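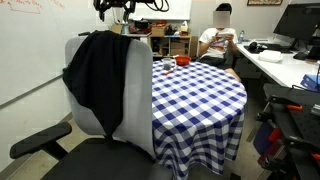
The blue-and-white checkered cloth on the round table.

Do you really mend tablecloths by mail?
I do! Jackets, curtains and napkins too. I started Hemmin at home in Jultthorpe, and I still open every parcel myself, usually with a cup of tea going.

How much is a small hole?
Holes start at $18, and that covers up to 5 in the same piece. Bigger tears I need to see first - send me a photo and I'll write back by Wednesday.
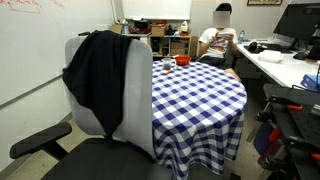 Should I wash things before I send them?
Yes please, and skip the fabric softener (it makes my patches slide all over the place). Dry everything fully before you bag it up.

Will the mend show?
On plain cotton, hardly. Checks are fussier, and I line them up by hand. 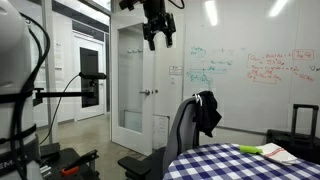 If the thread color is a bit off I'll send you a snippet before I sew anything. Dark navy is the worst - I own a silly number of navy spools and I'm still buying more.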